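April

Up before six again because of the damp. I have decided to write down everything to do with the back bathroom wall so that I have it in one place when I ring the insurers.

The smell started in the winter. I put it down to the drain and poured soda crystals down it for a month. Then the paint on the hall side came up in blisters at skirting height, and when I pressed one it was soft behind. I bought a damp meter from Girnholm and went along the wall with it every evening after work. High near the door, higher near the corner, nearly normal above the light switch. I have the readings on the back of an envelope and must copy them out before I lose it.

The first firm, Muvau, sent a man who stood in the hall for 4 minutes and told me it was rising damp. He quoted 460 pounds for injecting the wall, before plastering. I didn't like being told that so quickly. The house has a slate course and you can see it from the yard, well clear of the soil.

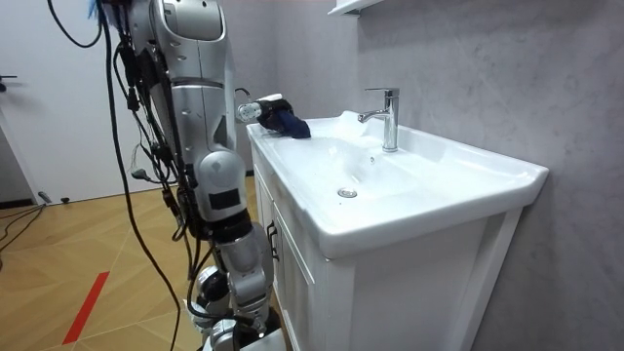
So I got a second opinion from Sosau, who charge 30 pounds for a visit and take it off the bill if you go ahead. They lifted the vinyl in the corner and the boards under it were black. Their view was a slow leak from the cold feed, going on for a year or more, running along the joist and coming out on the hall side. They turned the water off at the stopcock and wrote down the number on the meter, and we waited an hour over tea. With the water back on and every tap shut, the small dial was turning. I felt a bit sick watching it.

The joint was behind the boxing. It had been done by whoever lived here before, with far too much tape. It is now cut out and replaced, and the dial stays still. I check it last thing at night and first thing in the morning, and I expect I will stop doing that in time.

Drying out is the slow part. I have hired a dehumidifier and it fills its tank by the time I get in from work. The noise is worse than I expected, a sort of low grinding, and I have moved it away from the bedroom wall and shut both doors. The electricity will be dear this quarter. I empty the tank on the garden.

Rang my sister at lunch and read her both quotes.

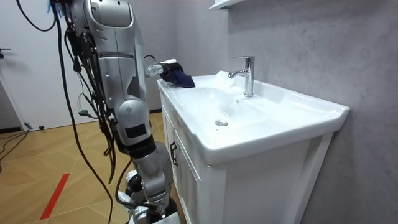

She wanted to know why I was in such a hurry to plaster, and told me that when they had their leak they shut the wall up too early and had mould through the new paint by the autumn. Leave it bare until the meter says it is dry, she said, and put up with how it looks. She also thought I should ask the insurers about "trace and access" before I mention the boards.

I have written that phrase on the envelope. The excess on the policy is 60 pounds, less than I feared.

Tiles next. I had set my heart on the Şimşekoğlu ones, the plain ones with the slightly uneven edge, but they are a long time coming and I won't order until I know how much wall is coming off. Tank emptied at ten. Reading by the door slightly down on yesterday.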